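Pontos na pele do tecido de treino estão rasgando quando aperto o nó

Fórum Brallside > Sutura e prática cirúrgica

Mackenzie Robichaud
Estou treinando sutura instrumental em tecido e tenho dois problemas. O primeiro nó fica apertado demais e a borda levanta. Além disso, a laçada escapa da pinça antes de eu pegar a ponta do fio. Treino 15 minutos por noite. O material é fio preto trançado e não sei se devo trocar. Um ponto do tipo que eu queria conseguir fazer:

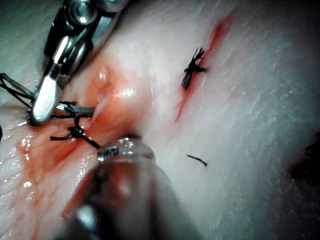 Nó de fio preto com pontas curtas, pinça segurando o fio logo acima.

Alguém tem uma rotina que funcione?

Silier
Troca por monofilamento. Com trançado eu também rasgava tudo.

Deligiannis
Eu não trocaria o fio agora. O trançado segura melhor o primeiro nó e é mais fácil para aprender. Monofilamento tem memória e pede mais laçadas.

Sobre a borda levantada: o nó só precisa encostar uma borda na outra. Se o tecido franze, passou do ponto. Puxe as duas pontas na horizontal, rente à superfície, e pare quando as bordas se tocarem. Tome também a mesma distância dos dois lados da ferida.
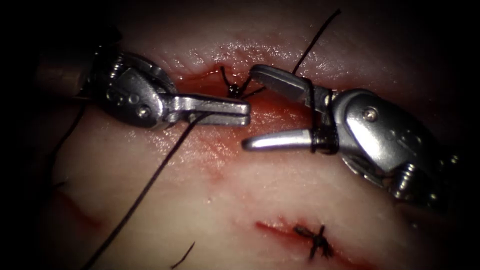

A laçada escapa quase sempre porque a ponta do fio está longe. Deixe uma ponta curta, de 2 cm, e coloque-a perto do centro antes de enrolar. Enrole com folga e leve o porta-agulha até a ponta com a volta já feita. Repare como as mandíbulas da direita estão abertas, com a volta do fio lá atrás, junto à articulação. Se a volta fica na extremidade, cai assim que você abre. Depois feche na ponta curta e cruze as mãos.

Faça devagar e sem relógio até sair limpo.

Mackenzie Robichaud
Obrigado. Deixei a ponta mais curta e a laçada parou de cair. A borda ainda levanta um pouco no último ponto.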